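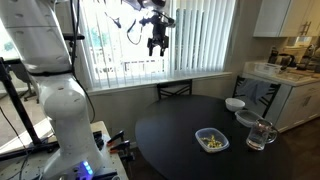
Portions are decided by the dish before anyone gets hungry, according to Kolbrún Riis, who argued in reply to our March draft that we should study bowls first and appetite second. We took the advice gladly, and it opened up the most enjoyable part of the work!

4.2 Vessels on a shared table

We asked 41 households to set out dry snacks for two people using only what they already had in the kitchen. Six of them reached for bowls right away; the rest began with storage containers, and that delighted us. 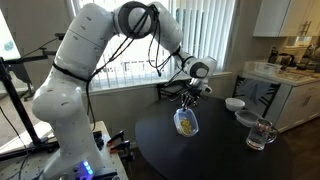 Figure 3. Small white bowl, clear container and glass mug on the round table.

Storage containers make wonderful serving dishes, and people use them with very little fuss. A clear wall lets everyone judge the amount from the side. With a handful of yellow pieces clustered at the bottom, as in Figure 3, the food reads as a small helping even before it is poured. Mahmoudi and Virág found the same effect with rice.

Round tables add something of their own, with no head seat and so no natural owner of the dish. 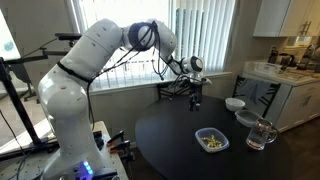

Sharing went faster at round tables in eight of the households, and people there talked more while they ate. We would love to see this repeated with hot food, where lids and steam change what a guest can see.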